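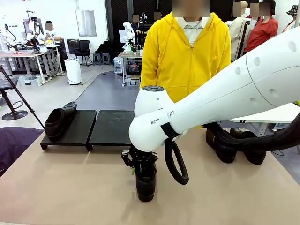

How do you get a damp, musty smell out of a car?

Find where the water is getting in, dry the carpet and the padding underneath it, and only then clean the fabric. Air fresheners and sprays cover the smell for a few days and it comes back the next time it rains.

Garage and Workshop > Car Care > Inside the Car

Last updated: 23 September 2022

Most damp cars can be sorted out at home with an old towel, a wet and dry vacuum and a bit of patience. The work is slow more than difficult, and the longest part is waiting for things to dry. These tips apply to hatchbacks, saloons and estates. Convertibles have their own problems with hoods and side seals and are covered on a separate page.

Check whether it is really damp

Lift the mats out and press the carpet hard with the palm of your hand in all four footwells. Then press again with a piece of kitchen paper under your hand. Carpet can feel dry on top when the foam below is soaked, and the paper will show it.

Check the boot as well. Take out the floor panel and look in the spare wheel well. It is the lowest point at the back of many cars and water can sit there for months.

Other signs:

- windows misted on the inside in the morning, worse in one corner
- rust on the seat runners or the bolts holding them down
- white or grey spots on the seat belts, mostly on the part that stays rolled up
- a sloshing noise from the back when you brake

If the carpet is dry everywhere and the smell only appears when the fan is on, skip to the section on the air vents.

Finding the leak

Do this before you dry anything. You need one helper, a torch and a garden hose without a nozzle. Wenceslao Espinoza, who ran the body shop in Stinditdale for years and still answers readers' letters for us, recommends starting low and working up. If you begin at the roof, water runs over everything and you learn nothing.

Sit one person inside with the torch. The other lets the hose run gently over one area at a time, for a few minutes each, in this order:

1. The bottom of the door and the sill.
2. The door glass and the seal around it.
3. The panel at the base of the windscreen.
4. The edge of the windscreen.
5. The roof and the sunroof, if there is one.
6. The tailgate and the rear lamps.

Stop as soon as the person inside sees a drip. Mark the spot with masking tape. Carry on afterwards, as older cars often have more than one leak.

Never use a pressure washer for this. It will push water past seals that are perfectly sound.

The usual causes

Blocked scuttle drains. The trough below the windscreen fills with leaves, the water has nowhere to go and it finds its way in through the heater intake. Open the bonnet, scoop the leaves out by hand and pour a jug of water in. It should run out underneath the car straight away. If it doesn't, feed a length of soft plastic tube down the drain and wiggle it. Don't use wire.

Blocked sunroof drains. There is normally a small hole at each front corner of the sunroof tray, and often at the back corners too. Strimmer line is good for clearing these. Push it gently and stop if it meets something solid. Compressed air can blow the drain tube off its fitting behind the trim, and then you have a worse leak than you started with.

Door membranes. Behind each door card is a plastic or foam sheet stuck to the metal. If the card has ever been off for a speaker or window repair, the sheet may not have been stuck back properly. Water running down inside the door then comes over the sill and into the carpet. Butyl strip is the right thing for this. Bathroom silicone doesn't hold, and some types give off acid as they cure and will start rust.

Rear lamp gaskets. Two or three nuts usually hold each lamp. Take the lamp off, clean both faces, fit a new gasket and tighten evenly by hand.

The heater matrix. If the damp patch is under the dashboard, feels slightly greasy and smells sweet, it is probably coolant and not rain. Check the level in the expansion tank and take the car to a garage.

Drying it out

Take out the mats and anything stored under the seats. Vacuum up loose dirt first. Then go over the carpet slowly with the wet and dry vacuum, pressing the nozzle down hard. Empty the tank and go over it again. Most people stop too early.

Next get air under the carpet. Unclip the plastic sill trim, which normally pulls straight up, and lift the edge of the carpet. Prop it with a block of wood or an upturned plastic tub. In a bad case the foam has to be cut out and dried on its own on a rack, or replaced. Foam as thick as 20 mm can hold a surprising amount of water and will not dry through a rubber-backed carpet.

Be careful under the front seats. There are often yellow connectors there for the airbag system. Leave them plugged in. If a seat has to come out, have a garage do it.

A household dehumidifier does the job better than a fan heater. Park under cover if you can, put the dehumidifier on the rear floor, run the lead out through a door and close the door on it as gently as you can. Leave the windows shut. In August a car parked in full sun with the windows down an inch will do nearly as well. In winter, allow 9 days with the machine running through the day, and feel the underside of the padding before you put the carpet back.

Do not leave a fan heater running in a car. The trim is too close to it.

Cleaning the fabric

Once everything is dry, clean it. Bicarbonate of soda is fine for a light smell. Sprinkle it over the carpet, brush it in, leave it overnight and vacuum it up. Go round the seat runners with a narrow nozzle, as powder left there turns to a hard paste.

For a stronger smell, mix one part white vinegar with four parts water and put it on with a cloth that has been well wrung out. The vinegar smell goes in a day or so with the windows open. Try a hidden corner first. Don't use vinegar on leather or on any screen.

Seat belts hold smells longer than people expect. Pull each one all the way out and clip it with a bulldog clip so it can't roll back. Wipe it with warm water and a very little washing-up liquid, then with plain water, and leave it clipped until the next day. Don't use bleach or solvents on a belt, as they can weaken the webbing.

For mould, wear gloves and a mask and brush outdoors with the doors open.

The air vents

If the smell comes with the fan, change the cabin filter. It is usually behind the glovebox and takes 15 minutes the first time. Note which way the airflow arrow points before you slide the old one out. A filter that is black, or has leaves lying on it, was due long ago.

With the new filter in, switch off the air conditioning but leave the fan on for the last few minutes of each journey. This dries the evaporator. Use the air conditioning in winter too, for short spells, as it dries the air and clears the windows.

Keeping it dry

- Shake wet mats outside and don't put them back until they have dried.
- Take wet coats and umbrellas indoors.
- Clear the leaves from under the bonnet edge twice each autumn.
- Keep the fan off recirculate unless you are stuck behind a smoky lorry.
- Wipe the door seals with a damp cloth when you wash the car.
- Moisture bags help with misting but will not cope with a leak. Dry them on a radiator when they feel heavy.

Readers' notes

Berenice Bermúdez wrote from Jurora about an estate car that had smelled for 18 months. Two garages had resealed the windscreen. The water was coming in through a rubber grommet missing from the tailgate hinge, running along the inside of the roof lining and ending up in the front passenger footwell. A new grommet cured it. Her advice is to look a long way from the wet patch - water travels along seams and wiring before it drops.

Another reader found that old newspaper laid under the lifted carpet and changed morning and evening worked well where there was no power near the parking space. It does leave ink on pale carpet, so use plain lining paper there.

When to hand it over

Pay for help if the windscreen itself leaks, if there is rust around a drain, or if warning lights came on about the same time as the damp. Some cars have control units under the carpet and these don't survive standing water. Ask the garage to tell you where the leak was and to leave the trim off until the padding has dried.

Related tips

Stopping windows misting up in winter
Getting dog hair out of boot carpet
Convertible hoods: cleaning and reproofing
Freeing a frozen door lock
Touching up stone chips before they rust
Storing summer tyres in a small shed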